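Ticket 1000 – Tower won't power up after strip-down, Lurnport bench
Status: open
Logged by: Cumutia workshop

Fault as reported: fans spin for 5 seconds, then off. No beep, no picture. Started in May after the Ninh office move.

09:10 – Checked the wall board first. The long bit is hanging in its clips.
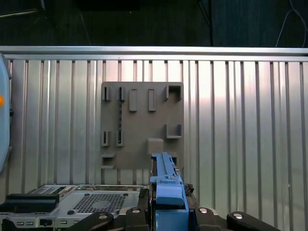

Swapped the mains lead for one from Bomach stock. Same result. Tried a second socket, same again.

09:40 – Side panel off, case laid flat on the slats. Cooler removed so I could look at the socket. 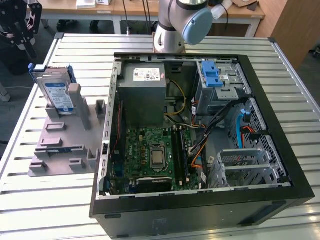
Supply tested off the board with the paper clip method. The 12 V line reads 11 and drops further under load, so I suspect the supply – not ready to blame the board yet.
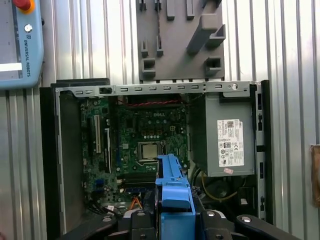 Processor next. I don't want it out of the socket unless the replacement supply gives the same fault. The retention bracket is still round it, on the green Dell board, and it can stay that way. Fresh paste needed before the cooler goes back.

10:25 – Hard disk to be tested separately.
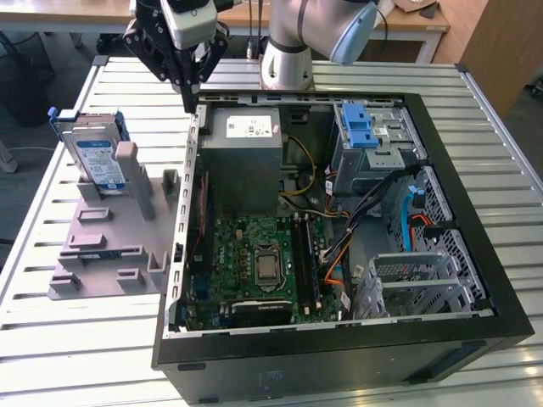
Replacement supply requested from Bomach, quoted 90 minutes by van. Do not power up without the cooler.

Next: fit supply, refit cooler, retest with one memory module, then both.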